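细绳分拣策略项目常见问题

最后更新:2026年10月8日

本页汇总了读者就 Plakedum 方法提出的问题。Plakedum 是一套从示范中学习细绳抓取与按颜色分拣的训练流程,由 Nelico 实验室的 Gion Hollenstein 和 Glória Leitão 负责。 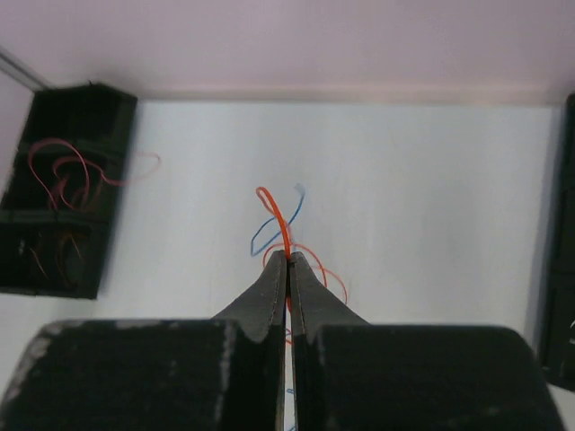

如果您要找的是代码安装方面的帮助,请直接看仓库里的说明文件,本页只谈方法和结果。

一、方法

这个任务具体要求什么?

桌面上散放着不同颜色的细绳,两侧各有一个分格的黑色料盒。机械臂要一次夹起一根绳,放进与颜色对应的格子。绳子之间可以交叉、打圈、互相压住,但初始摆放时不打死结。一次夹起两根按失败计。

为什么选细绳?

我们先前做的是硬质小零件,物体的姿态用几个数就能写清楚。细绳做不到这一点,同一根绳每次落下的形状都不一样,夹起来以后形状还会继续变。我们想知道,在不显式估计绳子形状的前提下,一个只看图像的策略能做到什么程度。

策略的输入和输出是什么?

输入是腕部相机的图像、一台固定相机的图像,以及夹爪当前的开合程度。输出是一小段末端位移和开合指令,每段包含8步。执行完前一半就重新推理一次,后一半丢弃。我们试过把8步全部执行完,绳子被带动以后策略来不及修正,夹空的次数明显增多。

Plakedum 和普通的行为克隆差在哪里?

主干网络没有特别之处。区别在训练目标里多了一项“接触前对齐”:在夹爪闭合之前的若干帧,网络还要预测闭合点在腕部图像上的位置。这个位置不需要人工标注,从示范里夹爪闭合的时刻和相机标定就能反推出来。推理时这个预测头不参与控制,可以整个去掉。

闭合点是怎么反推的?

先在示范轨迹里找到开合指令由开转闭的那一帧,取当时两指指尖中点的空间位置,再按标定参数投影回之前各帧的腕部图像。投影点落在图像外的帧不计入损失。夹爪闭合途中如果操作者又松开重夹,只取最后一次闭合。

有没有用到力觉或触觉?

没有。细绳太轻,我们手上的腕部力传感器读不出稳定的变化。夹没夹住由图像判断,夹爪闭合后的残余开度只作为辅助输入。

二、数据

一共用了多少示范?

386条,全部为遥操作采集,由两名操作者完成。每条从夹爪抬起状态开始,到绳子放入格子、夹爪退出料盒为止。

失败的示范有没有留下?

夹空之后重新夹起并完成的保留,绳子掉到桌面以外的删去。我们发现留下重试的片段对策略有帮助。全部删去以后,策略夹空一次往往就停在原处小幅摆动,不再下探。

颜色是怎么分布的?

以红、橙红和蓝色为主。红与橙红的区分是有意加进来的,绳子落进黑色料盒以后显得比桌面上暗,固定相机里两者很难分开。所以颜色判断放在夹起之前完成,并在整段搬运过程中保持不变。

数据集会公开吗?

计划公开腕部图像和动作部分。固定相机的画面里有其他项目的设备,需要裁剪后才能放出,目前没有确定时间。

三、结果

成功率是多少?

在 Girberg 的测试台上我们共做了338次单根抓取评测,完整流程的成功率为76%。成功的定义是:一根绳、正确的格子、绳身大部分落在格内。绳头搭在盒壁外面仍算成功,论文附录里有判定规则。

失败主要出在哪一步?

最多的是夹起一根时带起另一根,多发生在两根绳贴着走的地方。其次是夹住了但搬运途中滑脱。放错格子的情况最少,出错的几乎都是红与橙红互换。

去掉对齐项会怎样?

抓取阶段变差,放置阶段没有可见的差别。这与我们的预期一致,对齐项只在闭合之前起作用。完整的消融表在论文第四节,这里不重复列出。

和基于绳形建模的方法比较过吗?

比较过一种。我们用 Badawi 工具包里的绳中心线跟踪模块给出抓取点,再用固定动作完成夹取。绳子散开时它与我们的方法不相上下,绳子堆叠时中心线经常在交叉处接错,抓取点随之跑偏。这项比较只覆盖一种建模方法,不应理解为对整类方法的结论。

评测由谁判定?

由没有参与训练的一名同事看录像判定,判定时不知道当次运行的是哪个版本。有争议的录像由 Leitão 复看。

四、硬件与复现

需要什么样的夹爪?

两指平行夹爪即可,指尖要窄。我们用的是由宽底座收到窄尖的深色手指,宽指尖会同时压住邻近的绳。指尖若有磨损,两指合不严,细绳会从缝里滑走,建议每批采集前检查一次。

料盒可以换吗?

可以换颜色和大小,但请保留隔板。训练数据中的料盒都是分格的,换成敞口的单格盒以后,策略在放下之前会犹豫,有时把绳放在盒沿上。

桌面必须是白色吗?

训练和评测都在浅色桌面上进行。9月我们换过一次深色垫子,蓝色绳的抓取基本失效,橙红色绳受影响较小。如果您的桌面颜色不同,需要补采示范。

腕部相机装在哪里?

装在夹爪后方,朝向指尖,画面里应始终能看到两个指尖和它们之间的缝隙。安装角度与我们差几度没有关系,但对齐项依赖标定,移动相机以后必须重新标定。

训练需要多大的算力?

单张显卡可以完成,一个晚上跑完一轮。推理在测试台自带的工作站上运行,没有做过量化或加速。

五、局限与后续

能处理打结的绳子吗?

不能。策略没有见过解结的动作,遇到结会把整团提起来。

换成电线或鞋带行不行?

较软的鞋带试过几次,能夹起来,放置时常因为太长而拖在盒外。电线没有试过,它的回弹与细绳差别很大,不建议直接套用现有权重。

接下来做什么?

Hollenstein 正在加入双臂配置,由一只手压住邻近的绳,另一只手夹取,目的是减少一次带起两根的情况。目前只完成了遥操作部分,还没有可以报告的数字。

发现结果对不上怎么反馈?

请在仓库里提交问题,附上夹爪型号、标定文件和一段腕部相机录像。只写成功率而没有录像的反馈,我们很难判断原因。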